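Want to know how your town council really decides things? Go to a meeting! Mine is in Prullau, and after three of them I'm hooked. The steps are easy to follow.

## 1. Get the agenda

Look on the council website under "Meetings." Ours goes up 5 days ahead. The November packet ran to 100 pages, but the first two listed every vote, so start there.

## 2. Pick one item

Choose something close to home. I picked the Stollon Road night closure, which affects 1,301 households (mine included!), and read just that report. 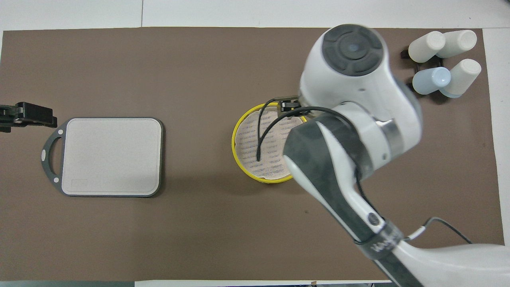

*A cutting board with a dark gray rim and a loop handle, on a brown mat.*

## 3. Sign up to speak

Email the clerk before noon on meeting day with your name, street and item number. You get 3 minutes at the microphone, so write it out and time yourself reading aloud. Open with what you want: "Please keep the road open until 10 p.m."

## 4. Follow the vote

Draft minutes are posted the next week. Check how your member voted, then write to them, even if it's only a thank-you. Mine wrote back the same evening, and I was thrilled!

Melaniia Moroz, updated 30 August 2026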